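Floor Markings, Fasteners and Loose Cable: Notes on a Working Standard for Small Robot Cells

Posted in October, under Practice
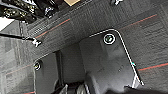
Panel, carpet and cable, from the wrist camera.

The written rules that govern a small robot cell tend to concentrate on the arm: its speed, its reach, its stop circuit. These matters deserve the attention they receive. In my experience of reviewing cells, however, the greater share of entries in the fault log concern the floor and what has been left on it. This post sets out the floor rules I have come to apply, with remarks on the points where I have changed my mind.

I should state my position at the outset. I write here in a personal capacity. The rules below were drafted for the Prekitz cell and later adopted, with changes, by the group at Arkton. They are house rules. They do not replace the published safety standards or the manufacturer's manual, and where the two differ the manual governs.

1. Cable

The first version of our rule read, in full, "Cables shall be kept tidy." It was useless. Two competent people can look at the same bundle and disagree on whether it is tidy, and in our case they did so for most of a spring. The present wording is as follows:

A cable that is in use shall be fixed to the floor or to a fixed structure at both ends of its run. A cable that is not in use shall be removed from the reach of the arm before power is applied to the drives. The end of a disconnected cable shall not be left on the floor within reach.

Sumaiya Dewan objected to the second sentence on the ground that setup work cannot be done under it, and she was right. Anyone who has set up a cell knows that connectors and clips lie on the carpet for hours at a time. We therefore added a setup state, in which loose items are permitted and the arm is held to its reduced speed. The setup state is declared on the board at the door and ends only when the person who declared it signs it off. A handover at lunch does not end it.

2. Floor lines

Lines on a floor carry meaning only if everyone in the room gives them the same meaning. At Arkton I found that one group read a line as the limit of the arm's reach, while another read it as the limit of where a person could stand. The difference between those two readings was the width of a work shoe.

Our rule now requires that each type of line be listed on a single sheet, with its color, its purpose and the name of the person who may move it. A line that is not on the sheet has no authority and is to be taken up. Patterns that belong to the floor covering, including carpet stripes and tile joints, are to be listed on the same sheet as carrying no meaning. Milagros Cárdenas proposed this last provision. I thought it excessive at the time and voted against it. I have since seen a new operator stop at a seam in a carpet and wait to be called across, and I withdraw the objection.

3. Panels and fasteners

Any flat panel placed within reach of the arm shall be treated as part of the cell, whether or not it was intended as such. It shall be checked for movement by hand at the start of each shift. Where it is held by screws, each screw shall be seated and inspected by eye, and the inspection entered in the log.

The log for the last review period contained 1,884 entries, of which 389 concerned fasteners. In 122 of these the finding was simply that a screw had not been checked. I regard that as an acceptable result for a log, which exists to record omissions as well as faults. Heriberto Grajales takes a stricter view and would have work stopped on any missed check. We have not settled the matter, and the rule is silent on it.

4. The wrist camera

A camera mounted at the wrist is a useful aid for inspection, and I encourage its use for reviewing the floor from the height at which the arm works. Small parts that disappear from standing height are often plain from there. It has limits, and the rule states them. Strong light at one side of the room will wash out part of the view, and objects close to the gripper will be out of focus. A camera review may therefore support an inspection on foot. It may not stand in for one.

The camera review is to be made with the arm stationary. This was added at the request of Yaneth Ccori, who had found staff attempting it between moves.

5. Packaging

Cardboard is to leave the cell before normal operation begins. There is no exception for boxes that are "only there until this afternoon," a phrase I have removed from two earlier drafts.

6. Review

The rules are reviewed every 4,000 operating hours, or after any contact between the arm and an object not listed in the cell record, whichever comes first. Brayan Yupanqui keeps the current text and receives proposed changes in writing. The Tusix site works from an older version, without the setup state, and its staff should not rely on sections 1 and 4 as given here until their own copy has been reissued.

Comments on the wording of section 2 are particularly welcome – the line sheet is due for its next revision, and the question of temporary tape remains open.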